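Card Handlers Wanted - Trosdale Robotics Club, Winter Term

Come and teach a robot hand to sort a deck with us

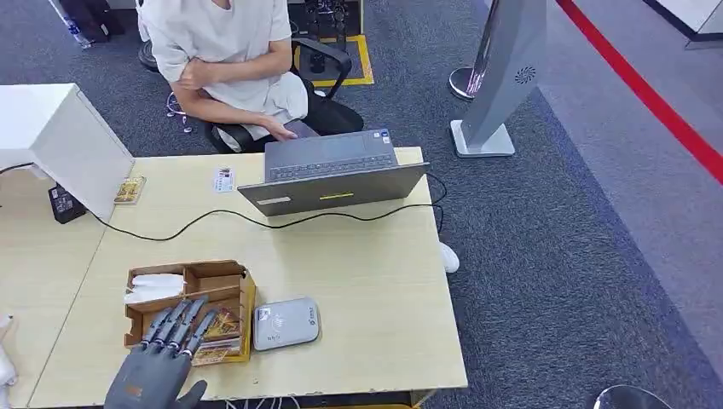 The Trosdale Robotics Club has been running out of the old drafting rooms at Skatdale College for a good few years now, and every winter we take on one big group project that anyone in the club can join. This time it's sorting - getting a robot hand to pick small, thin, fiddly things out of one spot and put them neatly in another. If you've ever tried to lift a single playing card off a flat table with cold fingers, you'll have some idea of why it's a good problem. Most of the work happens across an ordinary desk, with one person on the laptop and the gray hand reaching over a cardboard tray, the colourful cards standing up in one compartment and a folded white bundle in the next. It's slow, chatty, absorbing work, and we'd love some more people to share it with.

We're looking for participants for the winter term, which starts in May. Sessions are on Thursday evenings from 6 pm until 8.30 pm, and we put the kettle on at a quarter to six for anyone who likes to come early and settle in. You don't need to be a student at the college. We've had retired sparkies, a florist, a couple of high school kids with their mums, and one very patient piano tuner who came for a single evening and stayed two years.

What you'd be doing

Everyone takes turns at everything, so please don't worry about choosing a role before you arrive. On a usual night you might spend half an hour guiding the hand through a pick, then swap onto the laptop to label what went well and what didn't, then swap again to reset the tray for the next person. Resetting sounds like the dull job, but plenty of our members like it best (it's the one where you can talk the most). We ask that the person resetting calls out "clear" and waits to hear it back before anyone moves the hand again.

Our goal for the term is 900 good picks, meaning the card comes up by itself, doesn't bend, and goes down where it was meant to go. Last winter's group reached 625 with a simpler task, and they were a smaller bunch than we hope to be this year. There's also a showing at the end of term in the Prendergast Hall, where families and friends can come along and have a go themselves.

For those who'd like to dig deeper, Zsolt Vida runs a coding table in the second half of each session. He'll take you from never having written a line to changing how far the fingers close, and he's happy to go over the same thing as many times as it takes. Ataahua Tamihana looks after the mechanical side and can always use another pair of hands for tightening, cleaning and re-cabling - a steady temperament matters more than experience there.

Who we're hoping to hear from

Anyone aged 14 or over. Under-18s need a parent or guardian to sign the form, and an adult is welcome to stay for the evening. If you've got a background in electronics, teaching, sewing, model making, card games or anything else that has made you good with small objects, do mention it, but plenty of people join with nothing of the kind. You should be able to come to most of the sessions. We understand that shifts and sick kids happen, so just send a message if you'll be away.

The room is on the ground floor with step-free entry from the Zornitz Street side. Desks can't be raised or lowered, I'm sorry to say, but let us know what would make things comfortable for you and we'll do our best. Please wear closed shoes and tie back long hair. Loose bracelets and lanyards come off before you go near the hand.

What it costs

The term fee is $40, which covers tea, biscuits and bits and pieces for the build. It's free if you hold a concession card, and if the fee is a worry for any other reason please have a quiet word with Bronwyn Sheehan, who'll sort it out with no fuss at all. You're welcome to bring your own laptop, though there are club ones to borrow.

We also have 2 paid places this term for session assistants. These suit someone who has done a term with us before, or who has helped run a class somewhere else. You'd open up the room, get newcomers started and keep the log tidy. A working with children check is needed before you start, and Yi-an Yeo can tell you about the hours and the pay.

How to put your name down

Pick up a form from the front desk at the college, or ask for one at any session. Tell us a little about yourself and what drew you to the project - a few lines is plenty, and spelling isn't marked! Kidus Tufa reads every form and will ring you for a friendly chat, usually within the week. If you'd rather see the place first, come by on a Thursday before term starts and ask for Kidus.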